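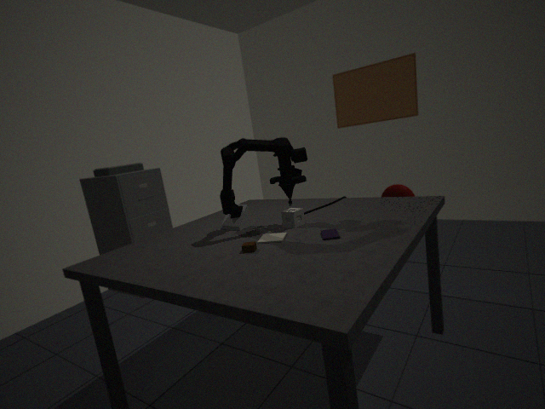 A simulated arm with its gripper just above a small white cube.

Good news for anyone who, like me, loses whole evenings to simulators! Murkmont has put out its new good practice rules for testing robot arms on screen, and they fit on two pages (I read them over toast). There are 12 rules, and my favourite says you must publish your failed grasps next to the good ones. Marek Hrubý, who led the writing, tells me teams should also list every loose item on the table and where it started. Bit fussy? Maybe, but I'm all for it. The rules are open for comments until April, so get yours in.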